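How to Run a Robot Gripper Demonstration at an Open Day

By Mohandas Kotian
Last updated 2019-05-29

These are the steps we follow at Saxena when we open the workshop to visitors. We do it every June. The main demonstration is a pick-and-place cell called Mesero, which has one arm and a two-finger gripper, and next to it a screen that shows the same task running in simulation. The steps should work for any small arm with a parallel gripper. If yours uses suction cups, skip the part on finger width.

You need the arm and its controller, a second computer for the simulation, a large screen, floor tape, a barrier, one operator, and one person to talk. Do not try to operate and talk at the same time. I did it the first year and lost my place in the program twice.

Before the day

Start with the task. Pick something that takes less than a minute from start to finish, because a visitor standing at a barrier will watch one full cycle and maybe part of a second. Our task is to pick up a metal part, hold it upright, turn it, and set it back down.

Choose a part with two flat sides that face each other. Round parts roll and thin sheet parts bend. A bracket with a heavy base works well, and the part should be a good deal narrower than the fully open fingers. If the opening is close to the width of the part, a small error in position will send a finger into the top of it.

Write the program with named positions and keep it short. Ours has home, above part, at part, lifted, turned and place. Save a copy on a memory stick and label it. Save another copy with the speed set to half and call it something you can find in a hurry.

Set the grip force on the real arm with the real part. Begin low and raise it until the part stays put when the arm stops suddenly, then go up one more step. More force than that only wears the finger pads.

Setting up the simulation

We use Flurkora for the simulated cell. Any package will do if it can load your arm and show contact between the fingers and the part. Load the arm first, then the gripper, then the part, and check that the units match. A part drawn in inches and loaded in millimeters will come in so small that you will think it failed to load.

Put the simulated camera close to the jaws. A view of the whole arm looks good on a poster, but people already have the whole arm in front of them. What they can't see from behind the barrier is how the fingers meet the part, so use the screen for that. Our view sits just behind the fingers and looks over them.

Leave some everyday things on the simulated table. A bare gray floor gives people no sense of size. In our cell the table is wood and there is a red "Bank of Robots" card lying on it, well away from the gripper. Children find the card quickly and read it out. 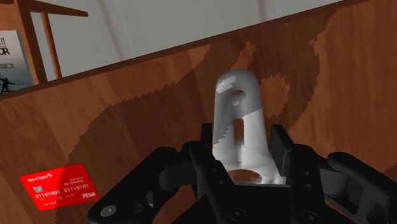
What happens if the power goes out while the gripper is holding a part?

It depends on the gripper. Many electric grippers have a drive that can't be pushed backward, so the fingers stay where they were and the part is held. Air grippers may open or close when pressure drops, depending on the valve and whether a spring is fitted. Check the manual for yours and test it over a soft mat before the public comes in.

Once the view is set, run the simulated cycle 100 times without stopping it and go do something else. If the part drifts in the jaws or shakes, shorten the time step or raise the friction a little. Our first setup ran well all morning and then threw the part across the room just after lunch, with a school group watching the screen.

Lock the camera when you are done. A visitor who gets hold of the mouse will move it.

Setting up the room

Mark the full reach of the arm on the floor with tape. Measure this with the gripper fitted and holding the part. Put the barrier outside the tape by at least the length of your own arm. A rope is fine for adults. For school groups we use solid panels.

Place the screen to one side of the cell at standing eye height. If it is behind the arm, the arm blocks it for half of each cycle.

Test the emergency stop with the arm moving. Then show the operator and the speaker where it is, even if they both say they know.

Print one sheet for visitors with large type and put it on the barrier. Ours says what the arm does, what the screen shows, and how to ask a question. We printed 400 copies of a longer handout for our first open day and took 200 of them home again. The sheet on the barrier is enough.

Running the demonstration

1. Send the arm home and check that no one is inside the tape.
2. Start the simulation and let it run one cycle on the screen.
3. Have the speaker explain the task in two or three sentences.
4. Run the real arm at half speed for the first cycle.
5. Run it again at normal speed.
6. Stop at the lifted position and take questions. The part is easy to see there and you can point at the screen.
7. Place the part, send the arm home, and turn off the drives.

Allow ten minutes for each group. Start on time even if the group is small.

If the real arm faults, keep the simulation running and let the speaker carry on with that while the operator clears the fault. Don't clear it in front of people by pressing buttons until it goes away. Read the message first. The most common one for us is a joint limit at the turn, and the cure is to jog back to home and start over.

Letting visitors try

We let people drive the simulated gripper but not the real one. Give them a game controller with only two controls turned on, open/close and up/down. With more than that, most people get stuck in a corner of the table. Reset the part after each turn with a single key. We use the space bar.

A good task for a visitor is to close the fingers on the part and lift it without tipping it. Adults tend to close too early. Tell them to go lower than they think they should.

Packing up

Turn off the controller before you unplug anything. Take the part out of the jaws, wipe the finger pads, and check them for cuts. Copy the fault log to the memory stick. Ours goes into the Drarileck folder on the shared drive, along with the floor plan and the sheet for the barrier, so that whoever sets up next June can start from there. Pull up the floor tape the same evening. It comes off much harder the next day.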